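Keep the Public Laundry Open

11/20/06

The town of Ornness is considering whether to close its public laundry on Lapointe Street and sell the building. The proposal deserves a more careful hearing than it has received. A laundry is a plain service, and plain services are easily cut. 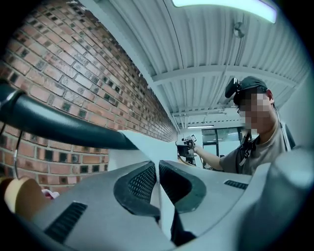 Dark pads set in a gray plastic housing.

The case for closing rests on cost. The laundry loses money in most months, and the boiler is 30 years old. Yet the library also loses money, as does the park, and both are rightly kept. Clean clothes are a condition of work and school, and many rented rooms near the rail yard have no washer.

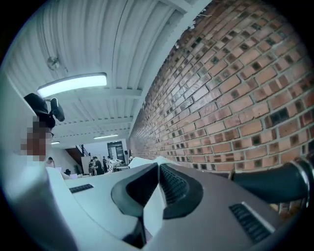
A reader from Birkanar objects that the town could hand out vouchers for private shops and spend less. The point is a fair one. However, the nearest private shop is in Tallonell, almost 21 miles away, and the bus runs only 3 times a day. A voucher does not shorten that trip.

There is also the matter of drying. Damp rooms grow mold, and landlords often forbid lines and racks indoors - a rule that leaves tenants with few choices.

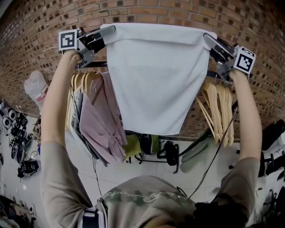 A white towel over the top bar of a clothing rack.

The council should repair the boiler, raise the wash fee modestly, and review the accounts again in April. A sale, once made, could not be undone.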